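Belay: coded abstracts from practitioner poster sessions
README and data card, version 2
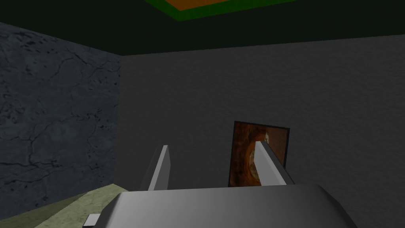
Belay is a table of 878 poster abstracts from regional social work and community services conferences, coded by hand for topic, method and type of claim. It was put together at Prenulberg by a small group that had grown tired of hearing poster sessions described as evidence of what works. We wanted to see what the abstracts say when they are read one after another. Mostly they say that a program exists and that the people running it like it.

Please read the limits section before you use the table. Version 1 was cited in two grant applications as proof of a trend in trauma-informed care. The table can't show that, and we asked both applicants to take the citation out. One did.

What is in the release

abstracts.csv, one row per poster, 878 rows
codes.csv, one row per poster per coder
codebook.txt, the definitions we coded from, including the ones we argued about
changes.txt, what moved between version 1 and version 2
datov/, the scripts that build the first file from the second

There are no full posters. Most were never kept by anyone, and the presenters who still had theirs had agreed to show them in a hallway for an afternoon, which isn't permission to publish.

Where the abstracts come from

Conference programs, printed or saved as files, from 33 events. We asked more organizers than that. Some never wrote back, and a few said that their old programs had gone out in an office move. The events that kept their paperwork tend to be the ones with paid staff, so small rural meetings are thin in this table. We have no good way to correct for that and didn't try. If somebody hands you weights for this data, ask where they got them.

Abstracts were typed in or copied as printed. Spelling errors stay. Where a program gave only a title and a presenter, the row was dropped, and we didn't keep a list of those rows in version 1. That was a mistake. Version 2 keeps the list in changes.txt for the programs we still had on hand.

Fields in abstracts.csv

poster_id: a number we made up. It has no meaning and the order has no meaning.

event_code: a letter code for the event. The key isn't included.

setting: where the work took place. One of child welfare, hospital, school, housing, corrections, older adults, private practice, education of social workers, other. "Other" is too big. We know.

kind: practice description, evaluation, research study, policy piece, student project. Presenters call nearly everything research. We went by what was done, so a poster titled "a study of" may sit under practice description.

claim: none, satisfaction, change in clients, change in staff, cost. This is the strongest claim the abstract makes, whether or not anything backs it up.

backing: none given, anecdote, survey, before and after, comparison group. Look at this one next to claim before you quote either.

n_reported: the number of people in the study, if the abstract gives one. Blank means that it doesn't. Blank does not mean zero, and version 1 had zeros here because of a bug.

community_role: whether the people served had any part in designing the work. Coded yes only when the abstract says what they did. "In partnership with the community" on its own is coded unclear, and there is a lot of unclear.

text: the abstract, with names removed.

How the coding was done

Every abstract was read by 2 coders who didn't see each other's answers. All of them had worked in direct practice at some point, which helped with the jargon and probably made them kinder than an outsider would have been. Disagreements went to Brenda Arancibia, who made the final call and wrote a line on why. Those lines are in codes.csv under note. They are blunt in places and we left them that way.

Agreement was good on setting and poor on claim. The trouble is wording like "participants reported feeling more connected," which one person reads as satisfaction and another as change. The codebook now says satisfaction unless the abstract names something that was measured. You may disagree with that rule. If you do, codes.csv has both original answers and you can build your own column from them.

We don't give a single agreement score. People paste such a score into a methods section and stop reading. The script agreement in datov/ will print one for each field.

An attempt at automatic coding

For 8 of the events we also ran the abstracts through Sidilix, a text classifier that a partner office was using for case note triage. It agreed with the coders often enough to look useful until we checked where. It did well on hospital posters, which all sound alike, and it marked almost any mention of a survey as an evaluation. Its output isn't in the release. We mention it so that the next person who suggests it can skip a month of work.

Privacy

Presenter names, agency names and town names are gone from the text field. A determined person could still match some abstracts to an old program. Client stories are a harder matter. A few abstracts described one family in enough detail that a neighbor would know them, and in those rows the text is replaced by the word withheld. The codes are still there. If you find another row that should be withheld, write to us and we will pull it first and talk about it afterward.

Limits

An abstract is written months before the poster, frequently before the data are in. What got presented may have been better or worse.

Nobody turned down for a session is in here, so the table says nothing about what gets rejected.

Counts by year are not trends. Which events we have changes from one year to the next, and that swamps everything else.

A poster coded "none given" for backing may describe excellent work. It may also describe nothing much. The table can't tell you which.

Uses we would be comfortable with: teaching people to read abstracts, planning a session, checking how often a given term turns up. Ranking agencies with it would be foolish, and so would training anything that scores proposals.

Running the scripts

Put the two CSV files beside the datov folder and run build, then check. The check script stops at the first row it doesn't like and prints the poster_id. It is slow and picky.

Corrections

Send the poster_id and the field you think is wrong, along with the words in the abstract that made you think so. Corrections are read on Friday. The next version comes out in July if enough of them hold up.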